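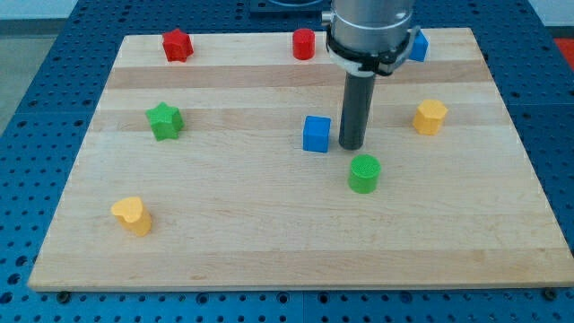 Red cylinder, red star, green star, all out on the striped board.

16 October 2023

So I have finally started sewing a quilt. A real one, for a real bed, after three years of telling people I was going to. My aunt left me two bins of fabric and I'd been moving them from apartment to apartment like a pair of very heavy cats, and last month I opened the lid of the first one and thought, okay, fine, let's go.

I picked a pattern called Dermont, mostly for the colors on the cover (I know, I know). It's blocks of little squares with a star in every other block, and the stars are where all the trouble is. The squares are easy! You cut strips, sew the strips together, cut across them, flip every second one and there you go, instant checkerboard. I did a whole evening of those and felt like a genius.

Then I got to the stars. My first one came out with one point chopped clean off and another floating out in space. I unpicked it. The second one was worse. I texted a picture to Mei-kuen Lo, who taught the beginner class I took at Trurisetti, and she wrote back "what is your seam allowance" with no question mark, and I knew I was in trouble.

My seam allowance was whatever I felt like, apparently. It's meant to be a quarter inch, and a scant quarter inch at that, so a thread or two under. I'd been sewing closer to three eighths. Over one seam you'd never spot it, but over a row of twelve it adds up to a row that is shorter than its neighbor by an inch and a half. I had been blaming the iron.

Mei-kuen's fix was a strip of masking tape on the bed of the machine, right where the edge of the fabric should run. That's it. I'd been looking at a special magnetic guide online and she talked me out of it, bless her. I sewed three test strips, measured them, moved the tape over a hair, sewed three more. Boring, and the best half hour I've spent on this thing so far.

The other thing I've been getting wrong is pressing. I iron like I'm mad at a shirt, back and forth, and all that shoving stretches the pieces out of shape, especially the ones cut on the diagonal. You're supposed to set the iron down, lift it up, set it down again. I still forget about half the time.

The whole quilt has 507 pieces in it. I wish I hadn't read that on the back of the pattern. I have the checkerboards done and four stars I'd let another person look at, and I've decided the two wonky ones are going in the bottom row, where they'll be tucked under the mattress.

Next up is the backing, and I can't decide. I have a big piece of brown plaid from my aunt's bins that is nearly wide enough, or there's a soft gray flannel at Ng that I keep going back to pet. The plaid would be free – and she'd have liked it, I think – but I'd need to add a strip down one side. If you've pieced a backing before, did it bother you later? Tell me in the comments. I'm hoping to have the top finished in November, and I'm cutting the border strips tonight if I can find my good scissors.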